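Kitchen Tips: Can a Machine Put Your Counter Back Together Yet?

I get asked this more than I get asked about burnt pans now. A reader named Tshepo Ngcobo wrote in wanting to know if she should bother teaching her kids to clear the kitchen counter, or just wait for the robot. Teach the kids! But it got me thinking about which chores a machine could take over, and which ones are still yours and mine for a good while.

The easy stuff first. Floors are pretty much handled, if you pick up the socks. Dishes are handled too, except for the loading, the unloading and the one bowl that never comes clean (soak it overnight with a spoonful of baking soda, then use a plastic scraper).

Counters are another matter. Mine has a mix of tall, round, breakable and greasy things on it, and every one of them wants to be picked up a different way. My own routine takes 11 minutes, and I've kept it the same for years:

Unplug the toaster and let it cool before you move it. Tip the crumbs out over the sink, not the trash can, or you'll be sweeping.

Slide the plants back to the wall and wipe under the saucers. Water sits there and marks the wood.

Open the drawer before you pick anything up. If you grab the jar first you'll end up pulling the handle with your pinky, and I have a chipped floor tile to prove how that goes.

Wipe wood along the grain with a damp cloth, then a dry one. Never leave a puddle near a seam.

Bottles with a sticky cap get a quick wipe before they go away – otherwise the drawer liner gets it all.

Now think about a machine doing that. Getting hold of one bottle is a nice trick, but it also has to know that the bottle lives in the drawer and the plant doesn't, and it has to get around the toaster without knocking it. I'd pay good money for the day it manages all that in my kitchen, with my wobbly drawer. I'd guess we're some 6 years off, and I've been wrong before (I said the same thing about bread machines).

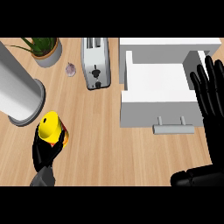 PILSIDE, May 4, 2026 – Two black hands, one closed on something with a yellow cap, the other open beside a pulled-out drawer. It's a computer simulation, and I still wanted to reach in and move that big white cylinder out of the way first. Clear the large thing, then deal with the small ones. Same rule I'd give anybody.

Next time, drawer liners, and how to get the old sticky kind off without taking the paint with it.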